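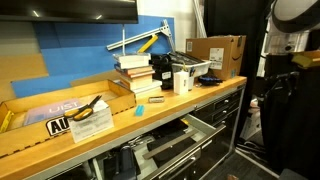 The bench in August, scissors parked on the tray as usual.

Home | Issues | Shop Notes | Subscribe | Search

Shop Notes: the bench gets a turn

Hello again, bench people! Last month I went on and on about the Forico shelving (thank you for the 38 emails, I'm still working through them), so this time I'm sticking to one work surface and the stuff that piles up on it.

The butcher block is still my favorite thing in the room. I oil it when I remember, and the end where the packages land gets the worst of it. There's an Amazon box there right now with its flaps folded shut, and I have promised myself it moves before the next issue goes out. We'll see.

The open plywood tray, though, I love. It's laser cut, with finger joints at the corners, and it's the right size for whatever I'm in the middle of. Scissors go across the front rim where I can grab them, and the lavender UIST booklet lives inside so it doesn't get glue on it. I've been drawing up a deeper version that I'm calling the Pondard (long story, involves a misheard street name), and if the corners come out square I'll put the cut file in the downloads folder.

Pens and markers get a little white cup, and the small tools and parts go in the white plastic bin. I did try dividers in the bin. I hated them! Everything I wanted was always one slot over, so out they came after a week.

The books are harder. They sit in a stack in the middle of the bench because that's where I read them, usually standing up at 7 in the morning with coffee, and every time I shelve them they come right back. A reader in Eren wrote in to suggest a bookend screwed down to the top, and I'm tempted, but I can't bring myself to put holes in that wood.

Next time: blue foam wall panels, and what I'd use to hang them if I were starting over.

400 shares | 12 comments

Contact the newsletter | © Prosto Shop Notes | Back to top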